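About us

Hello, and thanks for clicking through! I'm the one who started Zirkisano, and I still answer most of the emails, so if you write in you'll very likely get me.

We make one product and one service to go with it. The product is Watitum, a kitchen helper kit: an arm, a gripper and the software that runs them. The service is Isah, where we come to you, set the kit up on your own worktop and teach it the jobs you want done. Clearing up after breakfast is the one people ask for most, with putting the shopping away a close second.

I began in a spare bedroom with a second-hand arm and a lot of patience from the neighbours. We've since moved to a proper unit in Brorneo, with a workshop at the back and a practice kitchen at the front — marble-patterned worktop, blue and grey mosaic tiles, hob, toaster, the lot. I wanted it to feel like a kitchen somebody uses, so there's stuff on the side and we move it about all the time. 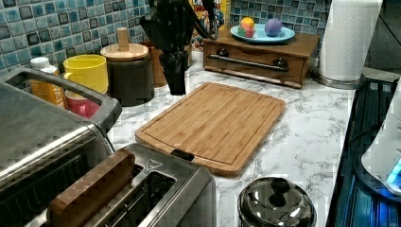 The gripper over the bamboo board in our practice kitchen, toast in the toaster.

Boards are harder than they look, by the way! They lie flat, there's not much to get hold of, and the gripper has to come in at the right height or it just nudges them along. We spent most of October on flat things alone (boards, plates, pot lids) and our log for that month has 1088 tries in it. I read every one. Shiny things gave us the most bother, and I still wouldn't promise you a perfect run with a polished lid.

There are 6 of us now. Two build the kits, two write the software, one does home visits and I do whatever's left, including the biscuits.

A Watitum kit comes with 3 set-up visits and as many phone calls as you need. So far we've done 411 visits, mostly to people who'd never been near a robot before, and that suits us fine. You don't need to know anything technical. Tell us how your kitchen works and what you're sick of doing, and we'll say plainly whether the kit can manage it.

If you'd like to see it working, come and have a go in the practice kitchen. Drop us a line first so we can put the kettle on.

Page last updated 4/6/24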